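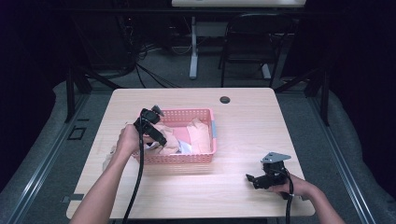
**Miłosz Pietrzak** · 2023년 1월 1일

반지하 작업실의 겨울철 상대습도와 외벽 결로 문제로 문의합니다. 방의 용적은 30㎥, 난방 설정은 21℃이고, 북쪽 외벽 한 면이 지반에 절반쯤 묻혀 있습니다. 11월부터 실내 상대습도가 60% 아래로 내려가지 않으며, 외벽 하단 모서리에 물방울이 맺힙니다. 자투리는 사진의 분홍색 바구니처럼 옆면에 구멍이 뚫린 플라스틱 용기에 담아 외벽 쪽 선반에 두는데, 벽에 가까운 용기일수록 냄새가 먼저 납니다. 용기 자체는 통기가 되는 편이라 원인을 용기보다 벽 쪽에서 찾고 있습니다.

현재까지 확인한 사항은 다음과 같습니다.

- 온습도계: Holzer 디지털 2대. 한 대는 책상 위, 한 대는 외벽 쪽 선반 뒤
- 책상 위 측정값: 21℃, 60%
- 외벽 하단 표면온도(접촉식): 14℃
- 환기: 욕실 팬 외에 없음. 창은 하루 한 번, 짧게 개방
- 수분 발생원: 스팀다리미. 작업이 있는 날은 한 시간에 물 200mL 정도를 소모
- 제습: 실리카겔 200g 봉지를 선반 칸마다 하나씩

선반 뒤쪽 온습도계는 책상 위보다 항상 높게 나옵니다. 두 대를 나란히 두면 차이가 1%p 이내이므로 기기 오차로 보기는 어렵습니다.

궁금한 점은 세 가지입니다. 첫째, 이 조건에서 실리카겔을 늘리는 것이 의미가 있는지. 둘째, 제습기를 들인다면 압축기식과 데시칸트식 중 어느 쪽이 맞는지. 현재 후보는 Dretach의 압축기식 소형 모델인데 제품 설명에 저온 성능이 나와 있지 않습니다. 셋째, 외벽 안쪽에 단열재를 직접 붙여도 되는지. 임차 공간이라 바깥쪽 공사는 불가능합니다.

---

**jodthorpe_k**

순서대로 적습니다.

**1. 현재 상태의 계산**

21℃에서 포화수증기압은 2.49kPa입니다. 상대습도 60%이면 수증기압은 1.49kPa, 노점은 12.9℃입니다. 벽 표면이 14℃라면 노점보다 높으므로 측정한 지점에서는 물방울이 맺히지 않아야 합니다. 그런데 맺힌다고 하셨으니 둘 중 하나입니다. 모서리의 실제 표면온도가 측정 지점보다 낮거나, 물이 실내 공기가 아닌 벽체에서 나오고 있습니다. 모서리는 열교 때문에 평탄한 벽면보다 낮게 나오는 것이 보통이며, 접촉식 센서는 모서리에 잘 밀착되지 않아 실제보다 높은 값을 읽습니다. 센서를 알루미늄 테이프로 고정하고 30분 뒤에 다시 읽어 보십시오.

물방울이 없는 곳도 안심할 상태는 아닙니다. 14℃의 포화수증기압은 1.60kPa이므로 벽 표면 바로 앞 공기의 상대습도는 93%입니다. 곰팡이는 결로가 없어도 표면 상대습도 80% 이상이 지속되면 자랍니다. 선반 뒤에서 냄새가 먼저 나는 현상은 이것으로 설명됩니다.

같은 14℃ 표면에서 80%를 넘기지 않으려면 수증기압을 1.28kPa 이하로 유지해야 합니다. 21℃ 실내 기준으로 51%입니다. 목표를 50%로 잡으시면 됩니다.

**2. 실리카겔**

의미가 없습니다. 21℃, 60% 공기 1㎥에는 수증기가 11g 들어 있고, 방 전체로는 330g입니다. 실리카겔은 상대습도 50% 부근에서 자기 무게의 4분의 1 정도를 흡착하므로 200g 봉지 하나가 잡는 양은 50g 남짓입니다. 다리미 한 시간이면 봉지 네 개 분량이 방으로 나옵니다. 포화된 봉지를 재생하지 않고 두면 주변 습도가 내려갈 때 오히려 수분을 내놓습니다. 실리카겔은 뚜껑이 밀폐되는 상자 안에서만 쓰십시오. 구멍 난 바구니 옆에 두는 것은 방 전체를 상대하는 것과 같습니다.

**3. 환기부터**

겨울 외기는 건조합니다. 0℃, 50% 공기는 1㎥에 수증기를 2.4g밖에 갖고 있지 않습니다. 시간당 0.5회 환기이면 15㎥/h이고, 실내와의 차이가 8.6g/㎥이므로 한 시간에 129g이 나갑니다. 다리미를 쓰는 동안에는 이것으로 부족하지만, 쓰지 않는 시간에는 충분합니다. 다림질 중과 직후에 창을 열고 욕실 팬을 같이 돌리는 것이 가장 저렴한 조치입니다. 공기가 창에서 들어와 욕실로 빠지도록 욕실 문 하부의 틈을 확인하십시오. 틈이 없으면 팬은 소리만 나고 풍량이 나오지 않습니다.

**4. 제습기**

실온이 21℃로 유지된다면 압축기식으로 충분하고 소비전력도 유리합니다. 단, 난방을 끄는 야간의 온도를 봐야 합니다. 압축기식은 실온이 15℃ 아래로 떨어지면 증발기에 성에가 끼어 제상 운전이 잦아지고 제습량이 크게 줄어듭니다. 그 모델은 써 본 적이 없으니 제조사에 저온 제습량과 자동 제상 유무를 문의하십시오. 표기 용량은 고온다습한 시험 조건의 값이며, 겨울 실내에서는 그 절반에도 못 미치는 경우가 많습니다. 데시칸트식은 저온에서도 성능이 유지되지만 히터를 쓰므로 전력 소모가 큽니다.

**5. 단열재**

내단열은 신중해야 합니다. 단열재를 안쪽에 붙이면 원래 벽면은 지금보다 더 차가워집니다. 단열재 뒤로 실내 공기가 들어가면 보이지 않는 곳에서 결로가 생깁니다. 하려면 투습이 거의 없는 판재를 전면 접착하고 이음매를 모두 기밀 테이프로 막아야 하며, 점 접착은 피해야 합니다. 벽체에서 물이 올라오는 경우라면 시공 자체를 하지 마십시오.

확인 방법은 간단합니다. 젖는 부위를 닦아 말린 뒤 비닐을 벽에 대고 네 변을 테이프로 밀봉하여 이틀 둡니다. 비닐의 실내 쪽 면이 젖으면 실내 수분이 결로한 것이고, 벽 쪽 면이 젖으면 벽체에서 나온 수분입니다. 양쪽 다 젖으면 방수가 먼저입니다.

---

**반지하3년차**

저는 그냥 제습기 샀고 해결됐습니다. 계산은 안 해 봤습니다. Barness 중고, 압축기식입니다. 물통 비우는 게 귀찮아서 호스를 욕실 배수구로 뺐습니다. 선반은 벽에서 손바닥 하나 들어갈 만큼 띄우세요. 저는 이것만으로도 뒤쪽 냄새가 많이 줄었습니다. 벽지 위에 붙이는 폼 시트는 비추천. 떼어 보니 뒤가 까맸습니다.

---

**Miłosz Pietrzak**

비닐 시험 결과를 적습니다. 모서리에서 한 뼘 떨어진 곳과 모서리 바로 옆, 두 군데에 붙였습니다. 두 곳 모두 실내 쪽 면에만 물기가 있었고 벽 쪽 면은 말라 있었습니다. 센서를 알루미늄 테이프로 고정하여 모서리를 다시 재니 11.5℃가 나왔습니다. 노점 12.9℃보다 낮으므로 계산과 일치합니다.

야간 최저 실온은 16℃였습니다. 우선 선반을 벽에서 띄우고 다림질 중 환기를 적용한 뒤, 50%까지 내려가지 않으면 압축기식을 주문하겠습니다. 단열재는 보류합니다. 한 가지만 추가로 확인 부탁드립니다. 모서리 11.5℃를 기준으로 하면 실내 목표 습도를 더 낮춰야 합니까?

---

**jodthorpe_k**

낮춰야 합니다. 11.5℃의 포화수증기압은 1.36kPa이고 그 80%는 1.09kPa, 21℃ 실내로 환산하면 44%입니다. 다만 방 전체를 44%로 유지하려면 제습기 가동 시간이 길어집니다. 모서리 표면온도를 올리는 쪽이 효율적입니다. 선반을 띄운 틈으로 작은 팬의 바람을 약하게 흘려 표면의 공기층을 얇게 하면 벽 온도가 실온 쪽으로 조금 올라갑니다. 팬을 설치한 뒤 같은 위치에서 다시 재고, 그 값으로 목표 습도를 다시 계산하십시오. 야간 16℃ 상태에서는 벽도 더 식으므로 새벽 측정값이 하나 더 필요합니다.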